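Share house clothes swap outgrows the spare room

November 2021

A clothes swap that began with one bag of unwanted jumpers has taken over most of a house in Trevor, and the people who live there would quite like their beds back.

The Ginura Street Swap collected almost 700 garments in its first month, according to organiser Yoga Sutanto, who had set aside a single spare room for the job and considered that generous. By the second weekend the piles had reached the hallway. By the third they had colonised every flat surface that could be made level with a blanket.

"A bed is the best sorting table there is," Sutanto said. "It's the right height if you kneel, and you can see the colour of things properly near a window. The drawback is bedtime."

The rules are simple enough. Households drop off clean clothing, take a token for each piece, and come back on swap day to spend the tokens on somebody else's regrets. Black garments are by far the most common donation, and the slowest to sort. A black top folded in half looks a great deal like a black skirt folded in half, and both look like the thing Sutanto has already put away twice.

Anything with mesh or knit trim gets laid out flat on its own before it is folded, a rule brought in after a run of snagged edges in August. Straps and trims are straightened first, then the body of the garment is folded in around them. It takes longer. Sutanto says it also cuts down on the number of people who take something home and discover a second sleeve. 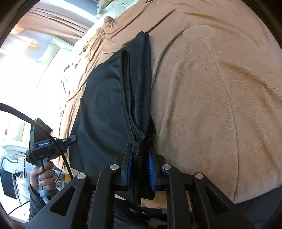
What happens to the leftovers

Not everything finds a new owner. After the last swap, 200 pieces were still on the rails at closing time, among them a surprising quantity of formal waistcoats. Wearable clothes are held over for one more round. The rest go to Stinar, a mending group that meets at the Trarkico hall and cuts what it can't save into cleaning rags, patches and, lately, a draught stopper of heroic length.

Stinar has asked that zippers be left in. Buttons too, even the ugly ones.

The next swap will also be held at the hall, which has trestle tables, better parking and no one trying to sleep in it. Entry is free and there is a limit of 20 pieces per household -- a figure arrived at after one family brought its entire loft.

Drop-offs at the house continue until the move is finished. Donors are asked to wash everything, check the pockets and ring the bell once. Shoes, pillows and single socks will be handed straight back -- politely, for now.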